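# Plivitex

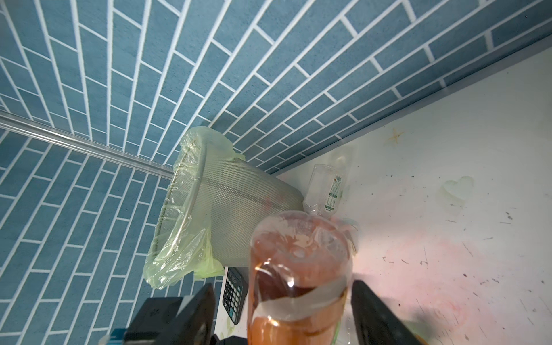 **Plivitex** is a pleated knit fabric used mainly in women's dresses, skirts and loose trousers. It was developed by the textile firm Naidu and is best known from the resort and pre-fall lines of the fashion label Ivus. The name refers both to the cloth and to the heat-setting process by which its pleats are fixed.

## Composition

Plivitex is knitted from polyester filament with a small share of elastane. The standard grade weighs 162 grams per square meter before pleating. A lighter grade, at 100 grams per square meter, is sold for blouses, scarves and linings. Both grades are supplied in solid colors. Printed versions are made to order, and the print is applied before the pleats are set.

## Production

The knitted cloth is washed, dried flat and cut into panels larger than the finished pattern piece. Each panel is folded between two sheets of scored card and steamed under pressure. The card is removed after the panel has cooled. Seams are sewn afterward with a narrow stitch that follows the direction of the folds.

Garments may also be sewn first and pleated whole. This method gives a sharper line at the hem but limits the shapes available, and Ivus has used it only for straight skirts and sleeveless tops.

The minimum order for a stock color is 200 meters. Custom colors require 1000 meters.

## Use in fashion

Ivus first showed the fabric in a resort collection built on column dresses, wide trousers and short capes. The colors were sand, rust and pale green. Later collections added a knife-pleated evening skirt with a flat waistband, which the label has kept in its range with minor changes in length.

The smaller label Destutari uses the lighter grade for layered tunics. Its pieces are cut with the pleats running across the body, and the side seams are taped to keep the fabric from stretching out of shape.

Retail buyers have generally placed Plivitex garments with travel wear, as they can be rolled for packing and need no ironing. New deliveries usually reach stores in May.

## Care

Garments are washed cold in a mesh bag and hung by the waistband or shoulders to dry. Tumble drying above low heat weakens the pleats. Lost pleats can be reset only by the original process, and Naidu does not offer this service for single items.

## See also

- Knife pleat
- Resort wear
- Warp knitting

*Last revised 26 Sep 2023*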